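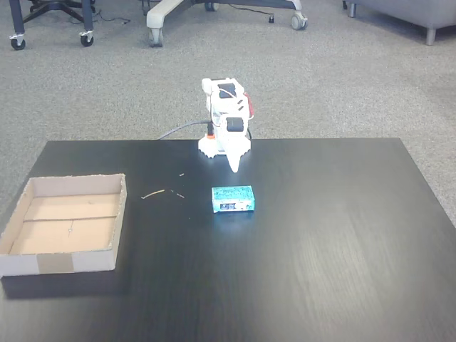 I've gone right off the idea that sitting down is a sin. Every few months there's another article telling me my chair is out to get me, and I read it (sitting down, obviously) and feel guilty for the rest of the afternoon. But look at any room where people work and it's built for sitting. A dark table, a couple of office chairs on wheels behind it, the corner of a grey sofa for when you've had enough of the chairs. We've furnished our whole lives this way, and then we tell people off for using the furniture!

What bothers me is the guilt. I bought a Lillex standing desk in December and used it properly for 17 days. My feet hurt, my lower back hurt, and I was grumpy with everyone by four o'clock. Then I lowered it and felt like I'd failed an exam. Surely the sensible thing is to sit when you need to and get up a bit more often - a walk to the kettle, a phone call on your feet, the stairs if your knees are up to it.

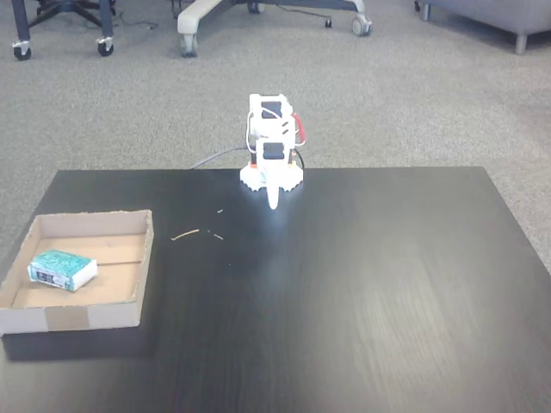
A reader wrote in after my last piece to say that I was letting people off too lightly, that most of us won't get up unless something nags us, and that a buzzing watch had done more for her stiff hips than years of good intentions. Fair enough. If the buzzing works for you, keep it. Mine just made me cross, and I'd started walking on the spot in the bathroom to shut it up.

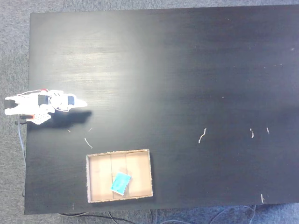

Black tabletop with grey carpet around it.

So I've put the watch in a drawer and gone back to my ordinary chair. I get up when the tea runs out, and I drink a lot of tea. My back has been fine so far this year, and I'm much nicer to live with at four o'clock.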